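Chapter 7

Holding Work in Place

7.1 Why holding comes first

A part that moves while it is being worked on cannot be made to size. The cutting edge may be sharp and the measurement correct, yet the finished piece will still be wrong if it has shifted between one pass and the next. For this reason the present chapter comes before the chapters on sawing, drilling and filing, although many readers will already have tried all three.

Two terms are used throughout. Locating means putting the part in a known position. Clamping means applying a force that keeps it there. The two jobs are often done by one device, such as a bench vice, and beginners tend to treat them as a single step. They should be thought of separately. A part can be clamped very firmly in the wrong place, and a part that has been correctly located can be pushed out of position by the clamp itself.

The exercises at the end of the chapter use the Etham bench vice and the Clitex toggle clamp, but any vice with parallel jaws will serve.

7.2 Points of contact

A solid body free in space can move in six ways: it can slide along three directions at right angles to one another, and it can turn about each of them. To locate it fully, all six must be prevented. The usual method is to rest the part on three points underneath, two along one side and one at the end. A fourth point underneath adds nothing on a perfectly flat part, and on an uneven one it causes rocking.

The three lower points should be set as far apart as the part allows. In the test plate used by Moreira and Caldeira at the Drundolitz workshops, the supports were first placed 40 mm apart and then 168 mm apart, with the same chip of swarf trapped under one of them. The tilt of the plate in the second case was less than a quarter of that in the first. Cleaning the supports would have removed the error altogether, and should be done before every part is loaded.
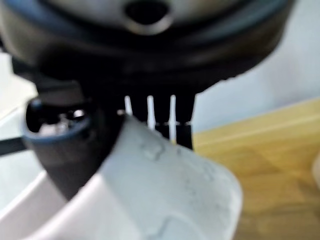

7.3 Clamping force and friction

Clamping force acts at right angles to the jaw face. The force that resists sliding along the face is friction, which is equal at most to the clamping force multiplied by the coefficient of friction for the two surfaces. Where two jaws press on opposite sides of a part, friction acts at both faces and the resistance is doubled.

Suppose a flat bar is held between two jaws with a force of 20 N, and the coefficient of friction is 0.2. Each face can resist 4 N, giving 8 N in all. A sideways push of 10 N will therefore move the bar. The learner has two choices: raise the clamping force, or place a fixed stop so that the push is carried by solid contact. The second is preferred wherever there is room for a stop – friction changes with oil, dust and wear, and a stop does not depend on it.

Too much force is also a fault. Thin tubes go oval, soft metals take the pattern of the jaw, and long bars bow in the middle and spring back when released. A part that measures correctly in the vice and incorrectly on the bench has usually been bent by the clamp.

7.4 Jaw faces

Plain hardened faces suit finished work. Serrated faces give a better grip on rough stock but leave marks. Soft faces of copper, fibre or wood are fitted over the jaws to protect a surface, and must be replaced when chips become buried in them. For round bar, a block with a vee groove gives two lines of contact, and the opposite jaw supplies a third. The method of cutting such a block, following Meireles, is given in Section 7.6.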